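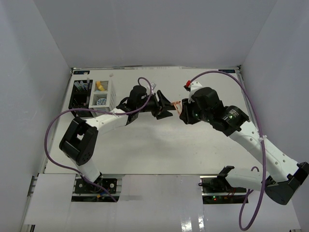 Two arms over the white table

Skip to content Home Diary Recipes Walks Archive Contact

October, 6 in the morning or near enough

Woke up before the alarm again and lay there thinking about bread, so I gave up and came down to the kitchen. The starter had climbed right up the jar overnight and was pushing at the lid! I've been feeding it the dark rye from Prurard for 4 days now and it loves the stuff. The white flour only ever got me a few sleepy bubbles (and that sour paint smell, ugh).

I'm still trying to copy the loaf we used to get at Ó Riain, the little bakery at the bottom of Rundside, before they closed up. It had caraway in it, and I swear there was something sweet too – molasses, maybe, or just a spoonful of brown sugar. Yesterday's try was close on taste and hopeless on shape. It spread out flat like a cow pat and I ate half of it anyway with butter and salt.

So today I weighed everything properly. 741 grams of dough in the bowl, which seems like a silly number to write down, but I want to know next time. Two folds, 25 minutes apart, then into the tin instead of on the tray.
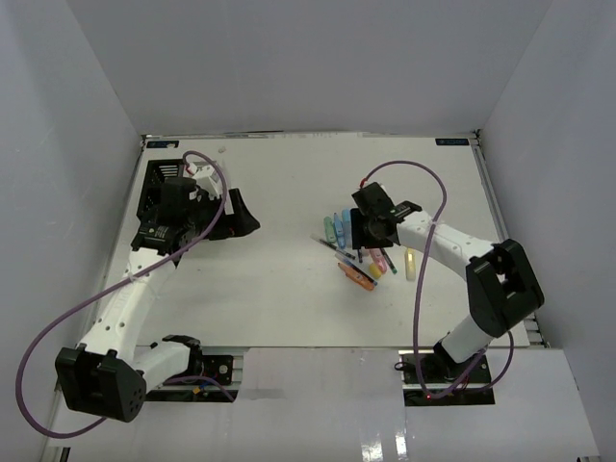 The tin is the old dented one from Kindetti, the junk shop, and I'd forgotten it sticks in the corners, so I greased it twice and threw in some oats for luck. While it was rising I walked up to the top of the road and back. Leaves all over the sidewalk, very slippery, and somebody's already got pumpkins out on the steps. I should get some before the good ones go.

Back home and the dough had barely moved. Cold kitchen! I put it on top of the boiler with a dish towel over it and told myself to leave it alone, then checked it four times. It's in the oven now and the whole downstairs smells of caraway. I need to buy more rye, and a new dish towel, because this one has dough dried all over it.

We use cookies to improve your visit. Accept Decline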